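Notebook, September, mopping bench

Came in at 7:40 to get the floor ready before Chantal Lapointe showed up with the new batch list. We are at 1,075 usable mopping episodes and the target for this round is 2,000, so there's a long way to go and I'd like the next chunk to be better than the last one, which had far too many tidy back-and-forth strokes in the middle of the floor. The policy loves the middle of the floor now. It gets anywhere near a border and it dithers.

So this week's prompt card says: work up to the tape, go past it, come back, change your angle whenever you feel like it. Both wrist markers on before you pick up the handle, pattern facing out, and keep your sleeves off them (I'm writing this down again because I forgot twice myself). One hand about halfway down the handle, the other lower. If you swap hands, fine, but say "swap" out loud so it lands on the audio track.

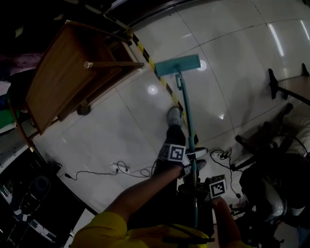

Marker dropout is still my biggest headache. On the Bassi set we threw out 419 episodes, nearly all for losing one wrist at the far end of a stroke, when the arm goes long and the marker turns away from the head camera. Chantal thinks we could bridge the short gaps from the other hand plus the handle, as the two grips can't really move apart much mid-stroke. I said sure, for gaps under half a second. Longer than that and I don't trust it. We left it there and she's going to try it on 200 old episodes tonight — Rendby has the spare machine, so it shouldn't hold up the uploads.

Other stuff. The swivel joint on the mop head makes the head heading nearly impossible to guess from the handle alone. I had been treating them as one rigid thing in the labels, which was dumb, and it explains a lot of the weird turns in the Suretti replay. Need a separate label for head angle, even a coarse one. Four directions would do for a start!
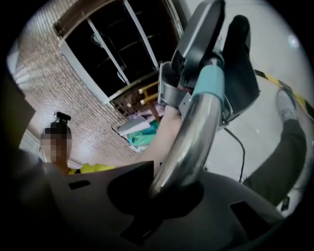
Clock sync next. The gripper view runs a hair ahead of the head view at the start of each take and then they drift together, which makes no sense to me. My fix for now is one sharp tap on the floor at the start and one at the end, then line up the spikes. Ugly, but I can check it by eye. If Lilatau's sync script ever gets finished I will happily drop the tapping.

Also want a few takes with deliberate mistakes in them: stop short, overshoot, let the head flip and set it flat again. We have almost no recoveries in the data, and it shows.

To do: reprint the prompt card with "swap" in big letters, add the head angle field, ask Chantal how the gap filling went, recheck the lens calibration on the gripper before the next long session.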